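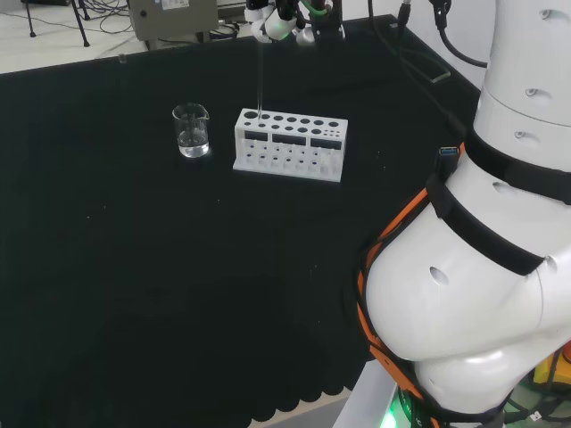 *Glass beaker and white test tube rack on black cloth.*

**Jekivia boat ride, Flalter Park: progress report to the Cheng Fund**
June 24, 2023

This report covers the work done since our last one in December. The grant pays for the new theme on the boat ride, the replacement of the old show lighting and the changes to the queue. It does not cover the track or the pumps, which the park is paying for from its own budget. We mention them only where they affect the dates.

## Where things stand

The ride closed at the end of last season as planned. The old jungle figures have been taken out and put into store, apart from the parrots at the load station, which were in poor condition and have gone for scrap. The trough was drained, cleaned and inspected. The inspector asked for repairs to the lining at the foot of the lift hill and these have been done.

Brotis have finished the drawings for every scene except the finale. The first scene, the harbour, is built and painted. The market scene is built but has no lighting yet. The cave needed more steelwork than the drawings allowed for, and we lost time there while the calculations were redone.

The soundtrack has been recorded. We have heard it on the speakers in the harbour scene and it is clear enough over the noise of the water, though it will need to be turned down near the exit, where it carries across to the tea garden.

## Visitor survey

We had 2,351 replies to the survey on the new theme. Most people were in favour. The commonest complaint was about losing the old song, and we have agreed with Brotis that a short piece of it will play in the unload area. The second commonest was about the queue, which people said was too long and too exposed in hot weather.

The full answers were sent to you with the spring accounts. Nothing in them has led us to change the story or the order of the scenes.

## Queue and access

The new queue building will hold up to 80 people under cover. The foundations are in. The roof is on order and the supplier has confirmed delivery.

Two boats are being altered so that guests can transfer from a wheelchair at the same level as the platform. The first has been tested with weights and passed. The second is still in the workshop waiting for its door hinges.

We asked Brotis whether the story panels planned for the outdoor queue could be moved inside the new building, so that guests read them in the shade and the panels last longer.

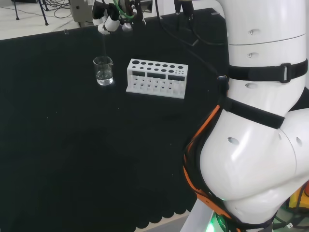 Brotis replied that the panels could go inside at no extra cost, provided we settled the wall positions before the electricians started. They would prefer to leave one panel at the entrance so that guests know what the ride is before they join the line. They also asked for the ceiling to be painted a darker colour than the one shown in the drawings.

We have agreed to all of this. The wall positions have been marked out and the paint has been changed on the order.

## Money

Spending is within the grant overall. Lighting has come in under the estimate, and the steelwork in the cave has gone over by a similar amount. We would like your consent to move the lighting saving across to scenery. The form is attached. No other transfers are being asked for in this period.

The invoice for the soundtrack has been paid in full. Brotis are paid by stage and the next payment falls due when the market scene is signed off.

## Problems

- The cave is 2 weeks behind. We expect to recover part of this by letting the painters start at the far end while the steelwork is finished.
- The paint first used on the harbour wall blistered near the waterline and had to be stripped. A different primer has been used and has held so far.
- Signs around the park still show the old name of the ride. The replacements are at the printers.

## Next period

Lighting goes into the market scene first, followed by the cave. The finale drawings are due from Brotis and will be sent to you for comment before we approve them. Boats will go back in the water once the trough has been refilled and the pumps have been run for a full day. The opening date has not been announced, and we ask that it is kept out of your newsletter until the test runs are complete.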